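Facilities and Housekeeping Board > Garment Care > Folding surfaces and table covers

Thread: Fabric covers on folding tables – request for comment before the procedure is revised

Posted by: D_Buthelezi (Moderator)
Members are invited to comment on the draft wording for section 30 of the garment handling procedure, which deals with covered folding surfaces. The present text permits any clean cotton sheet, provided that it reaches all four edges of the table. Several sites have asked whether the sheet should be fastened, and if so, how. Please keep replies to covers and fastening. Sorting and labeling have their own thread.

Dumisani Buthelezi
Garment Services, Dummont

Posted by: sthongsuk
Thank you for opening this for comment. Our site has used fastened covers since December and I would support making them the standard. An unfastened sheet travels toward the person folding. After a dozen pairs of pants it has to be pulled back into place, and on a busy shift that is seldom done. We use plain spring clips on the far edge only. The near edge is left free so that the cover can be lifted and shaken out.

I would ask that the draft say "far edge" and not "all edges." Clips on the near side catch on sleeves and drawstrings.

Siriporn Thongsuk

Posted by: F_DeSmet
I must disagree in part. Two clips along one edge will hold a sheet in place, but they will not hold it flat. Our inspection notes record the same finding at each visit: the cover stays on the table and is full of creases. A small crease under a T-shirt is of no importance. Under a pressed shirt it can leave a line, and the shirt goes back to the press.

My preference is a fitted cover with an elastic hem. Plonex supplies one in the 84-inch length, and we have had it on four tables without complaint.

Floor De Smet

Posted by: sthongsuk
With respect, the fitted covers are satisfactory on tables of the standard length. Three of ours are older Zieliński tables with rounded corners, and the elastic rides up. A clipped cover with a dark blue garment on it:
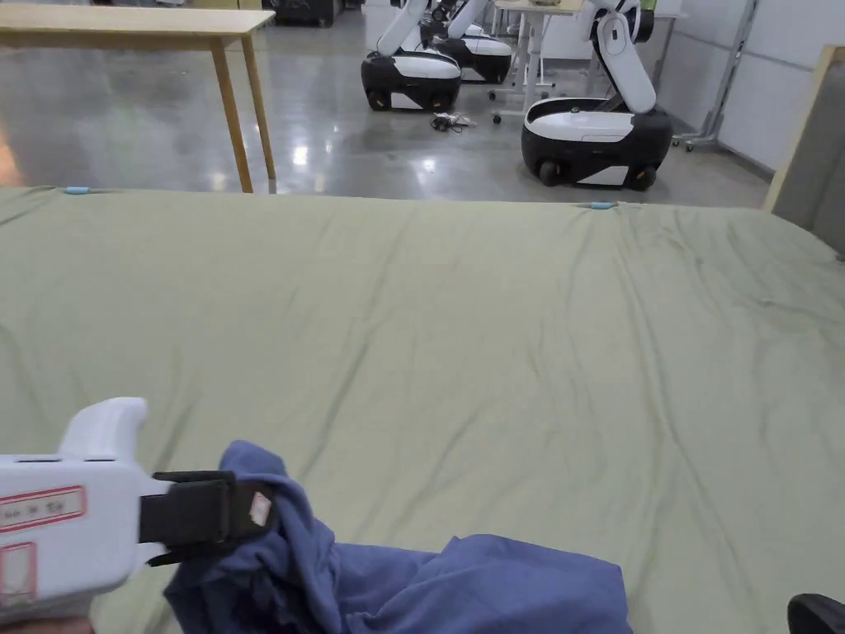
Points for the draft, as I would word them:

1. The cover shall be fastened along the far edge with no fewer than two clips.
2. The cover shall be pulled smooth by hand before the first garment of each batch.
3. Clips shall be of a color that can be told apart from the cover.
4. Covers shall be changed at the start of each shift, or sooner if marked.

Posted by: F_DeSmet
I have no objection to points 1, 3 and 4. Point 2 depends entirely on the person, and the light blue clips and the creases in that green cover appear together in your own picture. I would add a third clip at the least. I would also ask that shirts and blouses be kept to fitted covers or bare tops, with clipped covers allowed for denim, work pants, sweatshirts and towels.

Posted by: hmkhize_laundry
May I raise the matter of fabric? The thread has treated all sheets as equal. We tried a slippery polyester blend from Cedetti and returned to cotton within the month. Folded stacks slid whenever the table was bumped, and no number of clips made any difference to that. A heavier cotton lies flatter and grips the garment a little, which helps when squaring up the legs of a pair of jeans.

On color, I would recommend a pale shade. Dark lint and loose threads show at once, and so does a navy sock left behind.

H. Mkhize

Posted by: D_Buthelezi (Moderator)
The remarks on fabric are noted and fall within scope. Could Mr. Mkhize state the weight of the cotton now in use?

Posted by: hmkhize_laundry
I do not have the weight to hand. The stock number is 2109 on the internal list. The sheets are hemmed on all sides and have kept their shape in the wash.

Posted by: VWyk_V
I would urge some caution about cost. The current budget line for covers is 2000 for the year, and fitted covers on every table would exceed it. Could the revision allow either type and leave the choice to the site lead? A site that folds mostly workwear has little need of an elastic hem – a site that handles pressed shirts plainly does.

Vusumuzi Van Wyk

Posted by: F_DeSmet
I could accept that, provided the rule on pressed shirts is written as a requirement and not as advice.

Posted by: sthongsuk
Agreed on pressed shirts. I maintain that two clips are enough on a short table, and would prefer that the third be required only on the longer ones.

Posted by: D_Buthelezi (Moderator)
The number of clips remains open. I will circulate a revised section 30 with both wordings marked. Until then the present text applies, and sites already using clips may continue to do so. Please send the lengths of your tables to me by private message.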